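Section 4: Covering the Work Table

Now for the fun part! With the frame level and the panels up, your Ludix table is ready for its cover, and a printed cover changes the whole feel of the space. Set aside an unhurried half hour for this section, and read through step 5 before you unfold anything.

What you need
Floron table cover, any print
Soft cloth
Tape measure
Cover clips from bag C

Before you start
Check that the tabletop is clean. Crumbs and grit show up as tiny bumps once the cover is pulled flat, and you will feel every one of them. Wipe the surface, let it dry fully, then run your palm across it one last time.

CAUTION: Do not iron the cover on the table. The heat can mark the surface underneath.

Laying the cover

1. Unfold the cover on a clean floor or bed and let it rest for 60 minutes. Most of the fold lines relax by themselves, and the stubborn ones will ease out later.

2. Find the woven tab on the hem. It marks the back edge. On the larger prints the pattern has a clear direction, so it pays to get this right now.

3. Carry the cover to the table folded in half, print side in. Line up the fold with the middle of the table and open it out toward both sides.

4. Start at the back. Smooth the fabric along the back edge and fix it with two clips, one near each corner. Leave the front loose for now.

5. Work forward with flat hands, moving from the center out to the sides. Short strokes are best — long pulls stretch the weave and bend the pattern.

6. Measure the overhang at both front corners. A difference of up to 12 mm is fine. If you have more than that, release the back clips and shift the whole cover sideways.

7. Clip the sides, then the front. Give the fabric a light tug at each clip. It should lie flat without feeling as tight as a drum.

NOTE: If the cover puckers at a corner, undo only the two nearest clips and smooth it again. There's no need to start over.

Choosing a print

We love the bold ones! Solid colors look crisp, but a leaf or flower print is wonderfully forgiving of small creases, and it brings some life to a space with plain panels. The Atallah print has scattered motifs, so it looks good even when it sits a little off center. Grorkham is striped, and stripes show every wobble, so take extra time over step 6.
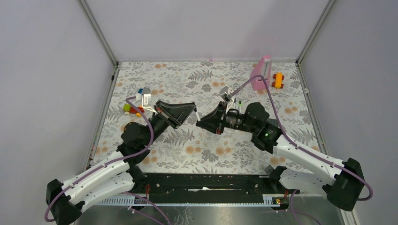
Figure 4-1. Leaf and blossom print on the tabletop, with plain panels on three sides.

Stand back at the front of the table and look at the pattern as a whole. Ferns and flowers should look relaxed, with no stems pulled into odd curves. If something looks stretched, go back to step 5 for that area only.

Care

Shake the cover out once a week and wash it cool, by itself the first time. Hang it over a wide rail to dry. Put it back on while it is still very slightly cool to the touch but no longer damp — it smooths out beautifully that way.

Continue to Section 5, Storage and Spare Clips.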